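Flarkura reading rooms: interim report, second period

To: Kiso Fund, small grants
From: Zoia Zakharchenko
13/05/2023

Sorry this is a few days over. Main points first, detail after, accounts to follow seperately once Eshun have sent the last invoice.

Where we are

Three reading rooms open now. Brunis Street was the last, opened in February, two weeks behind plan. Delay was the heating, not us. All three run after-school sessions plus one long one at the weekend. Loans across the period: 1417, up from 492 in the first period. Big jump but bear in mind only one room was lending for most of the first period, so please don't read too much into it. Loans per room is the fairer figure and I'll put that in the final report.

Books bought as per budget. Picture books went faster than expected, older readers slower. Have moved part of the teen budget across to early readers, as agreed by phone. Graphic novels the exception, can't keep them on the shelf. Returns are decent. Losses about 10, mostly board books, mostly chewed beyond use.

Furniture and comfort

Spent under the line here. We'd costed new seating for all three rooms and in the end only bought new for Brunis Street, the rest was second-hand or given. Low shelves from a school that was closing. One rug had to go back, wrong size. Parents had asked for proper grown-up seats so they could stay for the reading and not perch on a child's stool for an hour, and that has made a diffrence to how long families stop. Something round and deep in brown velvet is the sort of thing people go for first.
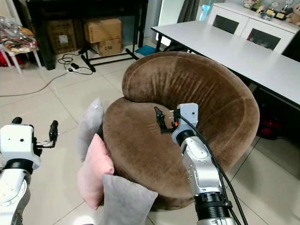

Benvinda Vieira thinks we should have spent the saving on opening hours straight away, and that six o'clock closing still shuts out anyone on a late shift. Fair point. We're trialling seven o'clock on Tuesdays at Brunis Street from next month, paid for out of the furniture underspend if you're happy with that. Would need a yes from you in writing, email fine.

Sessions

Read-aloud is the strongest thing we do. Numbers steady, same faces mostly, a handful of new ones each week from the school newsletter. Home-language sessions started in Portuguese and Ukrainian. Portuguese full from the off. Ukrainian quieter, wrong time of day I think, clashes with the football. Moving it.

Homework hour less good. Noisy, too many ages in at once, and the helpers were spending it keeping order instead of helping. Split it into two half hours after Easter and it's calmer. Still not convinced it belongs in this project tbh. Would like to talk about it before the final period.

Story props were in the bid under "materials" and someone on your side asked what that meant. Means puppets, felt shapes, dressing-up bits, soft toys. The under-fives listen far longer with something to hold. Wash-day is a chore, but plush in plain greys and browns hides a lot between washes, and the helpers have stopped asking for white rabbits.
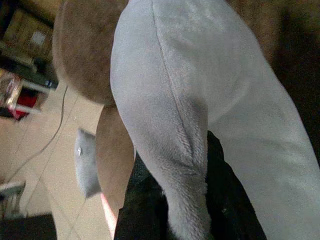

Staffing

Part-time coordinator in post, full six months done, appraisal went well. Sessional helpers harder. Two left for full-time work, replaced one. Cover is thin on the weekend session and I've been doing it myself more than I should. Training day on reading with reluctant readers was useful, would run it again, would not run it again on a bank holiday weekend.

Problems

Catalogue software. Eshun set it up and it does the job, but it drops the connection at Brunis Street and loans then get written on paper and typed in later. So a few loans have probably gone missing from the total above. Router being swapped.

Rent at the first room goes up in the autumn. Not covered in the grant. Talking to the landlord, no answer yet, will let you know as soon as there is one.

Publicity underspent. Leaflets late from the printer then the wrong opening times on them, so reprinted at their cost.

Next period

Late opening trial. Move the Ukrainian session. Decision on homework hour. Reader survey, short one, paper and online, draft questions to you beforehand as you asked. Visit from your side whenever suits, any afternoon but Friday.

Claim form attached, signed copy in the post. Could the next payment go to the new account number please, the old one closes at the end of the month.

Zoia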